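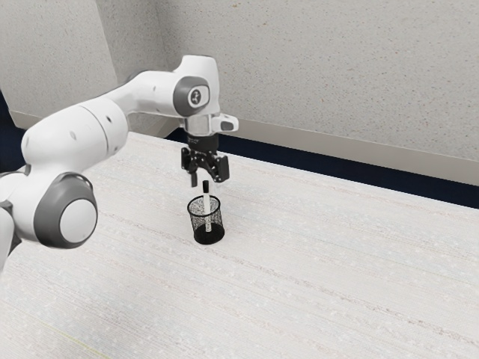

*Rendu de simulation : bras robotisé et pot à crayons en treillis noir.*

# Corpus Lovska : annonces de rencontres et de formations médias pour les jeunes

Catégorie : Données ouvertes | Médias et jeunesse

Le corpus Lovska rassemble des annonces publiques de forums, d'ateliers et de stages destinés aux jeunes qui veulent travailler dans la presse, la radio ou la production audiovisuelle. Les textes sont en français et en roumain. Ils proviennent de sites d'associations, de rédactions locales et d'écoles qui ont donné leur accord écrit.

Version en ligne : 2, publiée le 19 mai 2023.

## Contenu

- `annonces.csv` : 1 773 annonces, une par ligne
- `organisateurs.csv` : 249 organisateurs, avec un identifiant stable
- `lieux.csv` : villes et pays, sans adresse précise
- `LICENCE.txt`
- `MODIFICATIONS.md`

Une annonce compte environ 300 mots. Les plus courtes se limitent à un titre, une date et un lieu. Elles ont été gardées telles quelles.

## Champs de `annonces.csv`

- `id` : identifiant de l'annonce
- `org_id` : renvoie à `organisateurs.csv`
- `langue` : `fr` ou `ro`
- `titre` : titre d'origine, casse comprise
- `texte` : corps de l'annonce, sans les menus ni les pieds de page
- `type` : `forum`, `atelier`, `stage`, `concours` ou `autre`
- `debut`, `fin` : dates au format AAAA-MM-JJ, `fin` vide si l'événement tient sur une journée
- `age_min`, `age_max` : vides si l'annonce ne précise rien
- `frais` : `oui`, `non` ou `inconnu`

Le fichier est encodé en UTF-8, avec le point-virgule comme séparateur. Les retours à la ligne dans `texte` sont conservés entre guillemets, ce qui gêne certains tableurs. Avec pandas :

```
pd.read_csv("annonces.csv", sep=";", quotechar='"')
```

## Collecte et annotation

La collecte a été menée par Tincuța Jitaru et Hnat Vasylenko à partir d'une liste fournie par l'association Danell. Le nettoyage s'est fait avec les scripts de Callum McIver, disponibles dans le dossier `outils/`.

Le champ `type` a été rempli à la main par deux personnes. En cas de désaccord, Khải Trình a tranché. La difficulté principale vient des forums qui comprennent des ateliers : ils sont classés `forum` si l'inscription est commune, `atelier` si chaque séance demande une inscription à part.

Les noms des intervenants figurent dans les annonces d'origine. Ils ont été remplacés par `[NOM]`, y compris dans les titres. Les numéros de téléphone et les adresses électroniques ont été supprimés.

## Limites connues

- Les annonces en roumain viennent surtout de petites structures et sont plus courtes.
- Les événements annulés ne sont pas signalés.
- Plusieurs annonces de décembre apparaissent deux fois, une fois pour l'appel à candidatures et une fois pour le programme. Il ne s'agit pas de doublons au sens du script.
- `frais` vaut `non` seulement si la gratuité est écrite. Le silence donne `inconnu`.
- Le corpus ne permet pas d'estimer la fréquentation des événements.

## Licence et citation

Données sous CC BY 4.0, scripts sous licence MIT. Pour citer le corpus :

> Jitaru, T., Vasylenko, H., McIver, C., Trình, K. *Corpus Lovska*, version 2. Danell, 2023.

## Signaler une erreur

Ouvrir un ticket en indiquant l'`id` de l'annonce et le champ concerné. Les demandes de retrait venant d'un organisateur sont traitées en priorité par Magnus Halliday. Une annonce retirée disparaît à la version suivante et son identifiant n'est pas réattribué.

Ce site utilise des cookies pour mesurer son audience. Accepter | Refuser | Paramétrer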